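Prandunville Hall – kitchen and meeting room walk-through
Friday, January 24, 2025
Done before the Ginia lunch booking. Comments as I went, tidy up later.

1. Exits and walkways
OK. Back door sticks a bit, opens with a shove. Mat curling at one corner – tape it or bin it.

2. Fire blanket and extinguisher
Extinguisher tag in date. Blanket was behind the tea towels again, moved back to its hook. Needs to stay there.

3. Power points and leads
Urn lead fine. Toaster lead has a nick near the plug, taken out of use, tagged. Vainio to quote on a replacment. No double adaptors please.

4. Hot water
Kitchen tap 51, was 50 last May. Acceptable. Sign over the sink is faded, reprint.

5. Chairs
Stacked 6 high against the wall, limit is 4. Restacked. Two with loose back screws, set aside in the store room. Not to go back out till fixed.

6. Fridge
Clean enough. Seal on the door going at the bottom. Milk out of date, tipped. Whoever had the Narnano order, label your tubs.

7. Cleaning cupboard
Locked, good. Bleach on top shelf, should be down low. Moved. Gloves nearly out.

8. Wooden table and wire basket
Table – cracks and pits all through the grain, plus a dark knot close to the edge. Character of the wood mostly, but crumbs get in there. Ran a hand over it, no splinters. Very shiny finish, glare off it, so wipe side-on to check its clean. No hot pots straight on the finish.
Basket – white coated mesh. Check rim and wire ends for sharp bits each time, felt OK today. Felt pads under it before it goes on the table, bare wire will scratch.
Pass, with comments. 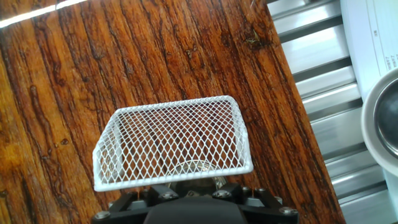
9. First aid box
Short on bandaids and one eyewash. Ordered. Recheck next visit.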